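Gunstead Tabletop Tidying Set: Data Card

Version 2

Summary

The Gunstead Tabletop Tidying Set is a collection of short recordings of small household and desk objects being put away. Each recording concerns one modest task on one table: cups gathered into a holder, pens returned to a pot, cloths folded and laid flat. The set contains 2,127 recordings, arranged under 154 task names. It is maintained by the Plisel group and is intended for those who study how everyday objects are grouped, stored and handled.

This card covers the objects, the table, the naming of tasks and the known limits of the set. Installation notes and the file index are held in separate documents within the same folder.

The table and its surroundings

Recordings in the cup and holder group were made at a table covered in black cloth, with a plain painted wall behind it. The cloth was chosen by Domnica Tănase after early trials on a bare surface, where reflections made the edges of shiny items hard to follow. The cloth is brushed between sessions and replaced when it begins to pill. Users may still find lint in some recordings, and it has not been removed from the files.

Dark objects on the dark cloth present a difficulty of their own. The mesh holder in particular loses its outline towards the base, and annotators were told to mark its lower edge only where they could see it.

Objects

The object list was drawn up by Şükran Yalçınkaya and is kept in the file named objects. An object enters the list once and keeps its number for the life of the set, even if it is later withdrawn. Replacements of the same pattern receive a new number.

The cups are plain, without lettering or decoration, and are recorded by colour. They taper towards the bottom, so that the foot of a cup can enter an opening that its rim could not. The pen holder is a black cylinder of wire mesh with a solid ring at the top and a heavier ring at the base. It was bought for pens and pencils and appears with them in the desk group. In the cup group it serves as the place to which cups are brought. 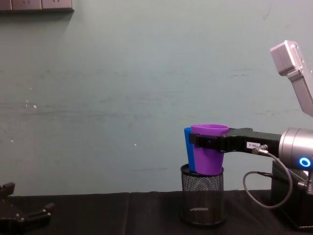

Task names

Every recording carries a task name made up of an action, an object and a place, in that order. "Put purple cup in mesh holder" is a typical entry. Colour is given where more than one object of the same kind is on the table. Where the place is itself an object, its name is taken from the object list and must not be shortened.

A cup whose foot rests at the mouth of the holder is described as "at" the holder. The word "in" is reserved for a cup that has been let go and stays there unaided. Earlier versions used the two words loosely, and Aslı Altıntaş has corrected the affected entries. A list of the changes is provided with the release.

Hidden and partly hidden objects

Cups stand close together in many recordings, and one will often cover most of another. An object is to be labelled if any part of it can be seen and its colour can be told with confidence. The visible part alone is outlined. Annotators should not complete the shape from memory or from a neighbouring frame.

Objects seen through the mesh are treated separately. The label "through mesh" applies where an item is visible only by way of the openings in the holder's side. Pale glints on or behind the mesh are left unlabelled.

Checking

A sample of 200 recordings was read a second time by Tzu-hsuan Tse, working without sight of the first labels. Differences were settled in discussion and the agreed label was entered. Most concerned the wording of places. Disagreement over colour was rare, although violet and purple were both in use until the list was fixed. Purple is now the only permitted term.

Known limits

The range of holders is narrow, and mesh is over-represented among them. Lighting was indoor throughout. The set contains no glass, no food and no filled cups, and should not be used to draw conclusions about pouring or spillage.

Access and corrections

The set is available on written request for teaching and research. Corrections should be addressed to Ayten Dursun, quoting the recording number, the present label and the label proposed. Accepted corrections are added to the change list and appear in the next version.

Last revised 1 May 2021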